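Cloth folding: pose tracking drops out when both grippers are close to the fabric

4 min read · 2 comments · 6 shares

pidbridge_beginner
Hi everyone! I'm training a two-handed folding policy from hand-held gripper recordings, mostly laundry on a bed, and I've got 80 episodes so far. The camera pose comes from visual SLAM, and it's lovely until the cloth comes up close to the lens. Then the track jumps or dies completely, and I lose the whole episode. Is this a settings problem, or am I recording badly? 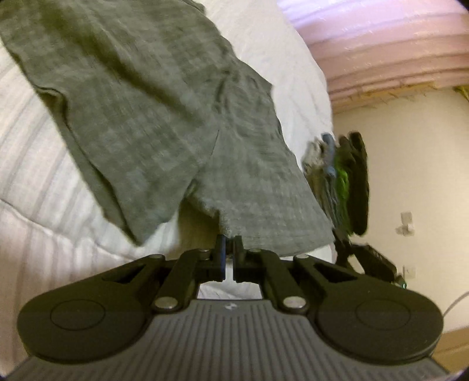
I'm running 1,000 features per image at the moment. Plain white bedding seems to be the worst for it.

toledo_tinkerer
Oh, I've been there! Your tracker is probably latching onto the moving cloth and treating it as the room. Mask out the gripper and the middle of the image, go up to 3,000 features, and map the room slowly first, with nothing in your hands. Do check that your two clocks agree, too (mine were 6 frames apart, and I blamed SLAM for weeks).

sernham
just use more light, worked for me

Share (6) · Follow this topic
© Bruddale Robotics Help · Contact · Back to top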